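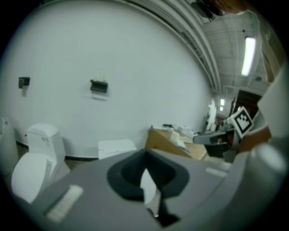
그림 1. 흰 벽면에 부착된 검은색 소형 홀더 두 개

Brusance 스마트 빌딩 센서 시장 데이터

개요
건물용 재실 센서와 환경 센서의 공급업체별 출하 및 가격 자료를 정리한 데이터셋이다. 총 1,939개 레코드이며, 이 중 1,181개는 가격 필드를 포함한다. 대상 업체는 25개사, 지역 구분은 8개 권역이다. 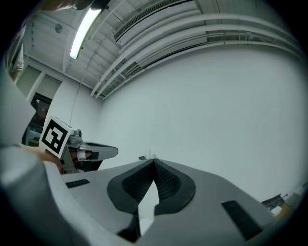 파일 구성
vendors.csv: 업체 코드, 본사 권역
shipments.csv: 분기별 출하량, 제품군
prices.csv: 평균 판매 단가(부가세 제외)
문자 인코딩은 UTF-8, 결측값은 빈 문자열로 표기한다. 세 파일은 vendor_id로 결합한다.

수집 방법
Weerakoon 유통 데이터베이스의 출고 기록을 기본으로 하고, 누락 분기는 Tralladeo 설문 응답으로 보완하였다. 보완된 행은 source 값이 2이다. 통화는 분기 평균 환율로 환산하였다. 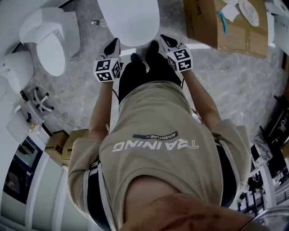
제한 사항
직판 물량은 과소 집계될 수 있다. Brulthorpe 권역은 7월에 분류 기준이 변경되어 이전 분기와 직접 비교할 수 없다. 전망치는 포함하지 않는다.

관리
최종 수정: 2021년 4월 10일
담당: Kumudini Cassim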